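How Families in Prundcombe Talk About Food Waste
Student project report, Home and Community Studies
February 3, 2024

1. Why I picked this subject

My grandmother kept a jar of bacon fat by the stove and a drawer full of bread bags, washed and folded, and I grew up thinking every house had the same. When I moved to Orkton for school and started sharing a kitchen with people my own age, I was honestly surprised by how much went into the trash, and even more surprised by how little any of us wanted to talk about it (me included, I should say, as I have thrown out more bagged salad than I care to admit). So when we were asked to choose a subject close to everyday life, I knew pretty quickly that mine would be leftovers, and what people say about them when they are relaxed and among neighbors.

I chose Prundcombe because it is small, it is a short bus ride away, and people there were kind enough to let a student sit at their tables and drink their coffee.

2. How I went about it

I left 200 short questionnaires at the library, the laundromat and the Tetteh grocery on the main street, and 40 came back filled in. My advisor warned me that paper forms get forgotten under car seats, so I was happy with that. After reading them I visited 12 households in July, usually in the late afternoon when somebody was starting to think about dinner. Each visit lasted up to 40 minutes, though the coffee afterward often went on longer.

With the children I didn't use the form at all. We talked over play food, and I asked them which things get eaten at their house and which ones get left. Fruit got them going right away, and so did ketchup.
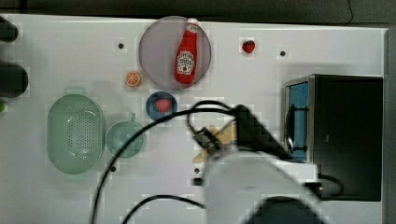 3. What people told me

The food most often named on the forms was bread, followed by salad greens and then cooked rice. Fruit came up a great deal too, and here the answers were warmer and more detailed than I expected. One mother wrote half a page about strawberries, which her family loves and which she says go soft in the refrigerator before anyone remembers them. Another person explained that oranges are safe in her house because they sit out in a bowl by the door, and everyone grabs one on the way to the car.

Condiments were a whole subject of their own! Several families told me they own two or three open bottles of the same sauce, and one father laughed and said he buys ketchup every time he goes to the store out of pure habit. Hardly anyone thought of a half-full bottle as waste, even when it had been open for more than a year.

The other thing I heard again and again was about portions. Older people tended to say they cook for the number of children they used to have at home. Younger parents said they fill the plate too full and then feel bad about nagging.
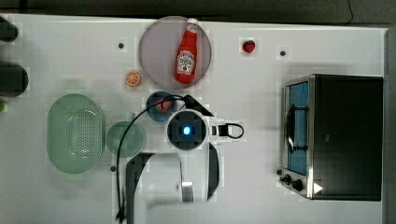

Play food, with the ketchup bottle lying on the plate.

4. The Nondel notebook

Three of the households agreed to keep a notebook for me, using a plain printed layout I called Nondel, with one column for what was thrown out and another for why. I had pictured neat daily entries. What I got was closer to a diary, with shopping lists and one very good soup recipe in the margins, and I enjoyed reading them enormously. The most common reason written down was simply "forgot it was there."

5. Problems and what I would change

The questionnaire was too long, and the last page was often blank. I also asked about money too early, which made a few people stiff and polite with me. If I did it over I would begin with a favorite meal and let the rest come from there. I would also visit in winter as well, as summer fruit clearly shaped a lot of the answers.

The completed forms are in a folder in the department office, and copies of the notebooks have gone back to the families who kept them. The soup recipe is included as an appendix, with permission.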